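Why Does Wet Plastic Stay Wet?
A page for young readers, by Iida Räsänen
January 2018

Have you ever helped to put away the dishes? Then you may know this small mystery. The plates are dry. The glasses are dry. But the plastic lunch box still has drops of water in it, and when you turn it over, the water runs into your sleeve.

My two children asked me about this at home, and I did not know a good answer. So I read about it, and we made some tests in the kitchen. Now I will tell you what we learned.

Water likes to hold on to itself

Water is made of very, very small pieces called molecules. They pull on each other all the time. When there is only a little water, this pulling makes it into a round drop, because round is the shape where the pieces can stay closest together.

But water can also be pulled by the thing it sits on. Clean glass pulls on water quite strongly. The drop becomes flat and spreads out like a thin blanket. Many plastics pull on water only weakly. Then the water keeps its round shape and sits on top in little hills.

Flat water dries fast, because a big part of it touches the air. A round drop dries slowly, because most of its water is hidden inside. You can think of a wet towel. If you spread it on a line, it dries by evening. If you leave it in a ball on the floor, it is still wet the next day (and somebody will be angry).

Plates keep warm, plastic does not

There is a second reason. When dishes are washed in hot water, they get hot too. A heavy plate can hold a lot of heat. After the washing, the plate is still hot for a while, and this heat helps the water to go away into the air. We say that the water evaporates.

A plastic box is thin and light. It cools very soon. Then it has not much heat left to give to the water, and the drops stay where they are.

Try it yourself

You need:
a glass plate or a glass jar lid
a plastic lid
a teaspoon
water
a clock

Wash both things with soap and rinse them well. Soap that is left behind changes how the water behaves, and then your test is not fair. Dry them with a clean cloth. Put 3 drops of water on each one, using the tip of the teaspoon. Bend down so that your eyes are at the same height as the drops. Which ones are tall? Which ones are flat?

Now wait 10 minutes and look again. If nothing has happened, wait longer. In our kitchen it was a cold day and we had to wait until after lunch. Write down the time when the last drop is gone from each one.

You can also rub a very little cooking oil on one half of the plastic lid. Guess first what the drops will do there, and then try.

Why is plastic so shiny?

When we looked closely at our plastic things, my daughter asked a new question. Why can she see the lamp in a lid, when a lid is not a mirror?

Light travels in straight lines. When it meets a rough surface, like a brick or a wool sock, it bounces away in all directions and gets mixed up. When it meets a smooth surface, much of it bounces away in the same order as it came. That is why you see a bright spot, or even a soft picture of the window.
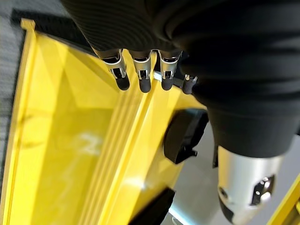
The bright spot is often white, also when the plastic is yellow or red or blue. Some of the light bounces off the very top of the plastic and does not go in at all, so it keeps the color of the lamp. The rest of the light goes a little way inside, meets the coloring there, and comes out again as yellow. Your eyes get both kinds at the same time.

A smudge is easy to find on something shiny. Move your head slowly from one side to the other and watch the bright spot. Where it becomes dull or cloudy, there may be a bit of grease, or a scratch, or the white mark that hard water can leave when it dries.

How to get plastic dry

Shake it over the sink. Stand it on its edge, so that the water can run down to one corner. Look also at the rim, where water likes to hide. Then wipe it with a dry cloth, and leave the lid off until the next day.

Words to remember

Molecule: a very small piece of something, much too small to see.
Evaporate: to turn from water into a gas and go into the air.
Reflection: light that bounces back from a surface.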